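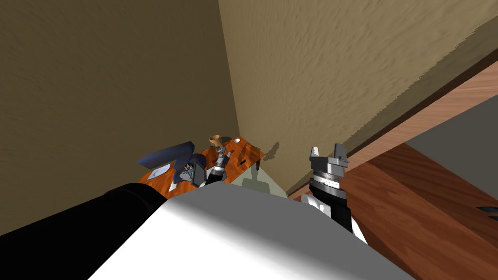
Limewash over textured plaster: talk me out of it

Home Finishes Forum > Walls and Ceilings > Plaster, Paint and Paper

plumbobdad
Moved into the house in Nekport in January. The previous owners believed in texture the way other people believe in vitamins. Every wall in the back room is beige and bumpy. Not popcorn, not knockdown, more like somebody iced a cake while angry.

My plan is limewash, two coats, straight over the top. One local guy quoted me 915 for skim coating and painting the two worst walls, and then went quiet when I asked if that included sanding. So limewash it is, unless somebody here has a good reason. I have a respirator, a big brush and a free Friday.

gritty_kitty
What's on the walls now? If it's latex paint over the texture, limewash won't bond to it. It wants something mineral to soak into. You'd need a mineral primer first, and then you're painting bumps with expensive milk.

plumbobdad
Latex, I think. I rubbed it with denatured alcohol and some beige came off on the rag, along with a little of my will to live.

gritty_kitty
Latex. Prime it.

sashweight
I'll be the one to say it: leave the texture alone. We had the same walls in our place in Stasiv and I spent a whole winter skimming them flat. Then the afternoon sun came in sideways and showed me every trowel mark I'd ever made. Textured walls forgive you. Flat walls keep records.

OldMortarBoard
Strong disagree with sashweight. Texture collects dust, you can't patch it so it matches, and you can't hang wallpaper on it. Skimming isn't hard if you thin the mud and use a wide knife. Three thin coats. People go wrong by trying to do it in one and then writing poetry about the sun.

sashweight
It wasn't poetry, it was a warning. And I did do three coats.

OldMortarBoard
Then your knife was too small.

sashweight
My knife was fine, thank you.

tealtrim
Can I drag this back to color for a second? Beige texture isn't the problem. Beige texture with orange wood is the problem. My sister-in-law's dining room had this exact combo with a red-brown floor and it felt like living inside a graham cracker. She changed the walls to a chalky off-white, kept every bump, and the wood calmed right down. Total cost was two gallons of paint and a roller with a thick nap. 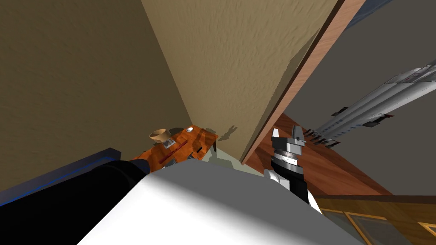
Tan stucco-look wall next to a reddish-brown door edge or frame. Look at the two colors and tell me the wall isn't half the trouble.

plumbobdad
Oh no. That's my back room. I mean it isn't, but spiritually it is. Same trim color and everything.

larna_lou
I'm going to defend the tan. Warm wall, warm wood, it's cozy! We have it all over our house in Larna and I get compliments (from my mother, but still). If you go white next to that red trim you'll get a hard line around every door in the place, and then you'll want to paint the trim, and then the doors won't match, and by summer you're pricing kitchens.

tealtrim
I painted the trim too. I have no regrets and I am not pricing kitchens.

larna_lou
Yet.

OldMortarBoard
Do NOT paint stained wood trim without asking yourself whether you ever want to see that wood again. I stripped 11 doors in one house because somebody in the eighties wanted everything "fresh." I still find flakes in my good boots.

plumbobdad
The trim stays. My wife likes the trim. I've been told this is not a forum matter.

gritty_kitty
Back to the primer. Get one with some tooth to it, and read the can, it should say it's suitable under lime or silicate finishes. Do a test patch behind a door before you commit. Let it sit a week. Rub it with your hand. If your hand comes away white, it didn't take, or you didn't wait long enough.

bumpology
Has anyone asked how old the texture is? If the house is old enough, get a sample tested for asbestos before anybody sands or scrapes anything. I know that's a buzzkill. The lab I used charged me 50 a sample and mine came back clean, and I slept better.

plumbobdad
Late seventies, I'm told, and the back room was an addition. So yes, fair. I'll send in a piece before I do anything.

OldMortarBoard
Good call from bumpology and I should have said it first. Don't dry sand it regardless. If you skim, you're covering it over anyway, you only need to knock off the high points, and that waits until you have the lab result in your hand.

sashweight
Look at us, agreeing on something.

OldMortarBoard
Don't get used to it.

nin_by_night
Lurker here, over in Ninby. I did limewash over textured walls last year, with the primer. Results, since nobody in this thread seems to have done it:

Looks great in low light. Cloudy, soft, a bit like an old farmhouse if you squint.

In bright light the brush marks go one way and the bumps go another and they argue. I made peace with it by working in small crisscross strokes and keeping a wet edge. The first wall I did is still the worst wall, and the bookcase lives there now.

You'll use a lot more product than the can claims. The bumps have their own square footage. I went back to the store twice.

It scuffs. If you have kids or a dog that leans, think about a sealer, but the sealer darkens it a shade and takes away some of the chalkiness, so test that too.

Would I do it again? In a bedroom, yes. In a hallway, no.

plumbobdad
This is the most useful thing anyone has said to me about walls. Did you tint yours or buy it colored?

nin_by_night
Bought it colored. It goes on scary dark and dries several shades lighter. Don't panic on day one. I panicked on day one and had a second bucket mixed, which I still own, if you're ever in Ninby.

larna_lou
See, cozy tan never did that to anyone.

tealtrim
Cozy tan does it slowly.

plumbobdad
OK, update on the plan. Sample goes off to the lab. If it's clean: wash the walls, mineral primer, limewash in a warm off-white on the two long walls, and I leave the short one tan for now so larna_lou has somewhere to sit. Test patch behind the door first.

Also got a second quote on the skim coat, out of curiosity. 877, and that one does include sanding. So I've saved 38 bucks on a job I'm not having done.

OldMortarBoard
Take the 877. I'm serious. That's a fair price with sanding in it and you'll have walls.

sashweight
He has walls.

OldMortarBoard
He has frosting.

gritty_kitty
Whatever you do, wear goggles for the limewash. It's caustic when it's wet and it spatters off a big brush, worse on texture. A respirator won't do a thing for your eyes.

plumbobdad
Goggles, added to the list. Does it matter what I wash the walls with, or is dish soap okay?

gritty_kitty
Dish soap is fine if you rinse it twice. Let it dry overnight before you prime.

bumpology
And post the lab result when it comes in, please. People find these threads years later and the last post is always "will update."

plumbobdad
Will update.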